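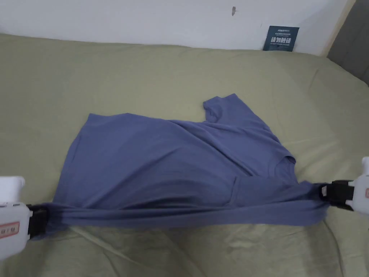 Page last changed: November, by R. Tyagi

4. Setting up the gripper pair for the folding station

You need both hand-held grippers, the bed, one t-shirt and a person with more patience than the last person. The steps assume the Zidia recorder is already running (section 3). If it isn't, go back. It will not start itself out of pity.

4.1 Dressing the bed

1. Pull the sheet over the mattress and smooth the middle by hand. A few creases are fine. A ridge you could trip on is not.
2. Leave the "请勿触碰" card by the wall where it stands. It means "please do not touch," and that includes you.
3. Lay the shirt in the middle of the sheet, well in from the rim.

4.2 Checking the jaws

1. Hold the gripper over the shirt and close the jaws slowly. The two fingers should come together evenly. If one arrives early, loosen the linkage a quarter turn and try again.
2. Look at the four round pivot caps. Each should sit flush. Press any proud one home with your thumb – no tools, and above all no hammer (Santosh knows why this line was added).
3. Open and close 200 times before the first session of the month. Yes, all of them. The Orkstead counter on the recorder keeps score, so there is no use claiming 200 at 90.
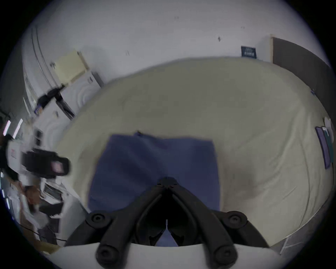 Fig. 4-2. Fingertips over the cloth, seen from the gripper's own camera.

CAUTION: Keep your own fingers out of the linkage. It pinches, and it shows no remorse.

4.3 Two-handed pull test

1. Take one gripper in each hand and pinch the hem at two points, well apart.
2. Draw the hands away from each other until the hem is taut. Stop there. You are testing the grip, and the shirt has done nothing to deserve more.
3. If the cloth slides out of either jaw, wipe the fingertips with a dry rag and repeat. If it slides again, swap the tips for a set from the Rasus drawer.
4. Let go, fold the shirt and lay it flat for the position check.

Note: A hem that twists into a rope still counts as a pass. It is ugly, but the jaws held.

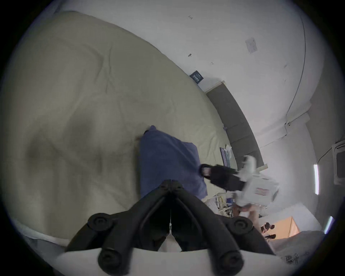 Dixit Manipulation Lab – Fixtures and Upkeep

4.4 Position check

1. Bring both grippers to the folded cloth, one over it and the other in from the side.
2. Hold still and compare the two positions on the recorder. If they disagree, repeat the zeroing in section 3.
3. Error 263 means the recorder has lost sight of one gripper. Move your sleeve.

Report worn tips to Santosh Rana and mistakes on this page to Rajkumari Tyagi. Please don't mix these up again.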